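The quiet trade of renting a spare room

In Fulludari, every second house on our street has a room for guests. My neighbor started with one bed in December, and she asked 30 a night - breakfast included.
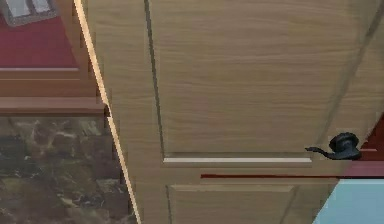
Mohcine Metwally finds this price too low, and says that washing the sheets alone takes him half the morning.

I understand him. Still, guests come back to the houses where somebody has time to sit and talk.

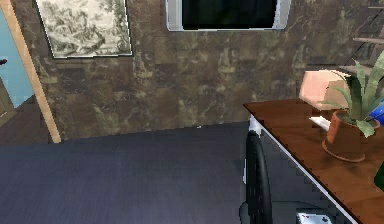

Brown wall tiles, with a television hung high.

The town office now wants every room to be registered.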